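Notebook, September
Storura bench, kitchen counter task

Back on the place setting demos after lunch. Both arms, teleoperated from the leader pair, same grey countertop as before. The task sheet from Draltcombe says the steel dish, the yellow bowl, the fork and the spoon all count as task objects. Everything along the back of the counter is clutter and stays where it is.

Target for the week is 200 clean episodes. We did 6 this session and kept all but 2. The ones I dropped were my fault. I let the leader handle sag while I was thinking about the next move, and the follower drifted with it. 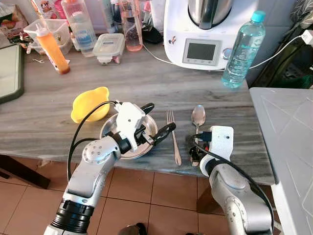 Cutlery is still the slow part. The handles sit nearly flush with the counter, so the fingers have to come in low and close late. If I come straight down I tend to push the piece along. Coming in at a slant from the right is better, and I'd like everyone to use that approach so the demos look alike. Heo has been coming in from the left and the two styles don't mix well in training.

Cable check: both gripper cables have enough slack for the full reach. I put a fresh tie on the left one near the wrist.

Logging was fine. Helier dropped no messages this time. The wrist streams and the joint log line up at the start of each episode, but I haven't looked at the ends yet.

Steps I'm using now, for whoever takes the next turn:

1. Home both arms and wait for the tone before touching the leaders.
2. Set out the dish and cutlery by hand. Shift them a little from the last episode.
3. Start recording, then count two before moving.
4. Work both arms over the dish slowly, and keep the grippers from crossing.
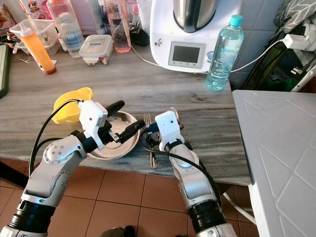

5. Open the grippers fully, back off, then stop recording.
6. Mark keep or drop right away. Don't leave it for the end of the day.

To do

Check episode end times against the joint log.
Ask Draltcombe if the dropped episodes should be deleted or only flagged.
Clear space on the recording drive before the 1,000 episode run.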